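Week 5: Depreciation and the Asset Register
Introductory Accounting for Small Business, Nivthorpe campus

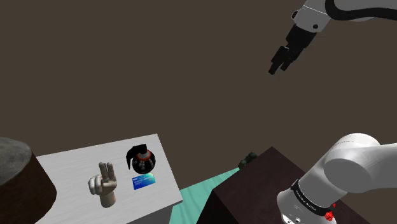 Figure 5.1 Robot arm with two-fingered gripper (computer rendering)

A non-current asset is something the business expects to use for longer than one accounting period. Plant, vehicles, furniture and computer gear all qualify. Stock held for resale does not, whatever it cost.

Cost includes the purchase price plus whatever was needed to get the asset ready for use, such as freight, installation and testing. Staff training is expensed. Students lose marks on this every year.

Straight-line method

Annual depreciation = (cost less residual value) divided by useful life

Worked problem. Stotitz Joinery buys a bench saw for $2,610, delivery included. Residual value is $600 and useful life is 5 years.

Depreciable amount: $2,010
Annual charge: $402
Carrying amount at the end of year 2: $1,806

Journal entry each year: debit depreciation expense $402, credit accumulated depreciation $402. Do not credit the asset account itself. The register shows cost and accumulated depreciation in separate columns.

Diminishing value method

A fixed percentage is applied to the opening carrying amount, so the charge is highest in the first year and falls after that. Residual value is left out of the formula. Tax rates and book rates can differ; we come back to this with the Edunus case.

Before the tutorial

Read the chapter on disposals and redo the Stotitz problem assuming the saw is sold at the end of year 2 for its carrying amount. Bring your working to Tuesday's tutorial in the Frade Building. Calculators are fine, phones are not.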